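Bottles, Bins and Bags: Does the Sorting Station Earn Its Spot?
By Oleksandra Symonenko

If you missed the flyer in the elevator, Garkance residents are being asked to bring empty bottles down to a shared table instead of dropping them straight into the bins out back. The idea came out of a brochure from Wirkness, the hauler that picks up for all 91 apartments in our three buildings. The brochure says bottle sorting at a "welcoming central point" leads to cleaner loads and lower bills. I have read it twice and I still can't find the part where it says how much lower.

I should say where I stand. I rinse my bottles. I take the caps off when the rules say caps off and leave them on when the rules change, as they did in November. I am not against sorting. I am a little against furniture, slogans and apps being added to a job that used to take me one trip in my slippers.

What we know so far

Wirkness weighed nearly 1,930 pounds of mixed recycling from us last quarter and charged us for two dirty loads, $110 each time. The notice said "contamination" and nothing else. I called to ask what had been in there. The man on the phone was polite and told me it could have been food, bags, diapers or "anything, really." So we are fixing a problem without knowing what the problem is. It may be bottles. It may be one household and a lot of pizza boxes.

The brochure also claims that people sort better when the spot looks nice, with something green on it and a bin close at hand. Maybe. I have worked in offices with a very nice plant next to the recycling, and people poured their coffee into the plant.

Still, I went in with an open mind. What won me over a bit was the bin placement. It stands at the back in the middle, within reach of the bottles, and the bag is folded over the rim the way it should be so that it doesn't slide down with the first heavy thing you throw in. I don't need the flowers next to it, but they're artificial, so at least there is no watering schedule to sign up for. As for the wallpaper with the long gray leaves, I have heard both "calming" and "dentist." I lean toward dentist.

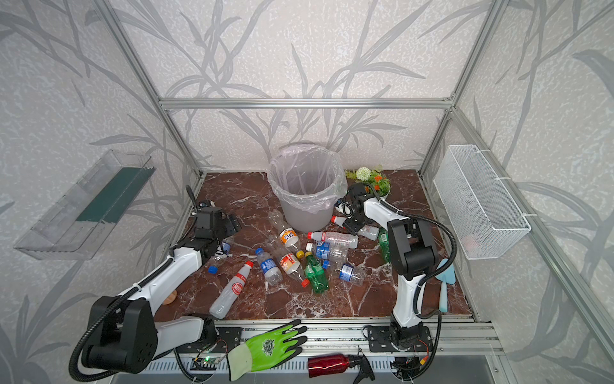

The trouble with a pile

My real complaint is the pile. Once bottles are heaped on a table, they roll, they hide each other, and whoever comes next adds to the heap because a heap looks like an invitation. Lying a bottle down is the worst thing you can do with it if there is still a swallow of something inside. Labels face every which way, so if you are trying to find the one type that doesn't belong, you end up picking up every single one.

At home I stand them up in the dish rack first, open end down, and leave them there until the dishes need the space. It costs nothing. I would like to see the same thing tried downstairs before anyone orders dividers. Gustard sells a divider set for tables like this – I looked it up – and the reviews are mostly from people who had owned it for one day.

A wire basket on the wall is a better idea than it sounds, provided it's for one kind of thing. Pick caps, or pick gloves, and stick with it. A basket with no assigned purpose fills up with receipts and single batteries. I also have questions about hanging one with cable ties. They're fine for something light. I wouldn't load it with glass jars and walk away.

On marble-look surfaces, since three people wrote to me about it: brown with white veins hides soda rings very well. Some of you meant that as praise. I would rather see the rings, so I know to get the sponge.

About the bags

The liners are another matter. Several of us have been putting bottles into the recycling inside tied bags, and as far as I can tell from the Wirkness rules, that's the one thing they are completely clear about. Bottles go in loose. The bag is for trash: the caps they won't take, the soggy labels, the paper towel you used. A see-through bag does help there, because you can spot a stray bottle before you tie it up. I have gone over to the thin ones at home for that reason and they do tear, so don't drag them down the stairs.

And the app

Sirko is the app that gives you points for every bottle you log. One neighbor on my floor has 623 points and was hoping to trade them for something. The something is a discount on more Sirko features. You are welcome to use it. I deleted it after it asked for my location at 6 in the morning.

What I'd ask of you for now

Empty the bottle all the way and give it a quick rinse.

Stand it up on the table if there is room. If there isn't, take it out back yourself and don't start a second layer.

Keep trash and bottles apart, and tie up the trash bag when it is two-thirds full. Whoever ties it puts in the new one and folds the edge over. Spare bags are under the sink in the laundry room, left-hand side.

Leave full bottles of anything at home. Someone will ask about donated water, so: no.

I'll compare the next hauler bill with the last one and print both numbers in this newsletter, whichever way they come out. If we're still paying for dirty loads, I will be asking for the table back for the puzzle exchange. If the fee is gone I'll say so, in the same size type. Comments can go in the box by the mailroom – with your apartment number, please, because last time I had two very good suggestions and no idea who to thank.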